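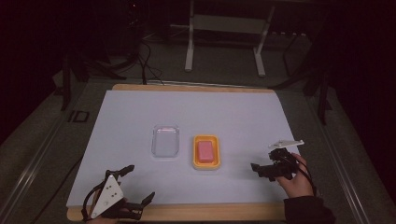 Vibeke Steinarsdóttir asks that the tracker be left running for the whole of the set-up, as every restart of Skaro discards the stored marker poses. The steps in this section follow that request.

4.3 Aligning the marker tracks with the finger views

Before starting, close any replay window in Uleck. Both hand-held grippers must be listed in the Devices panel.

1. Open Skaro and select Session, then New. Enter the table profile.
2. Hold both grippers over the board with the marker plates facing upwards. Wait until each plate is shown in green in the Tracking panel.
3. Select Capture Origin. Keep both hands still for 13 seconds.
4. Open and close each gripper fully, left first. Skaro records the finger travel and writes it to the session file.
5. Select Align Clocks. The offset between the tracker and each finger view must be below 23 milliseconds. If it is higher, repeat step 4.

Note: A plate that is lost for more than 30 consecutive samples is marked as a gap. Gaps are not filled in automatically.

6. Open the finger view and check that both pads can be seen.

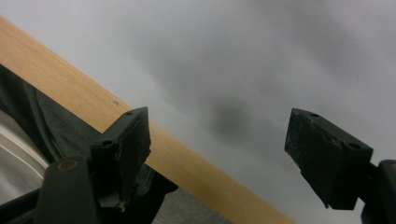 Figure 4-2. Finger view with a wooden stick beside the left pad.

7. Draw the pad mask along the outline of each pad as it appears, including any ragged edge. Select Save Mask.

Caution: Do not reuse a mask after a pad has been changed. The contact estimate will be wrong and no warning is given (error 345 covers missing masks only).

8. Select Export. The file is placed in the Tremblay folder and may be opened in the planner.

Questions on mask files should be sent to Thérèse Lavoie at the Gurkgate office.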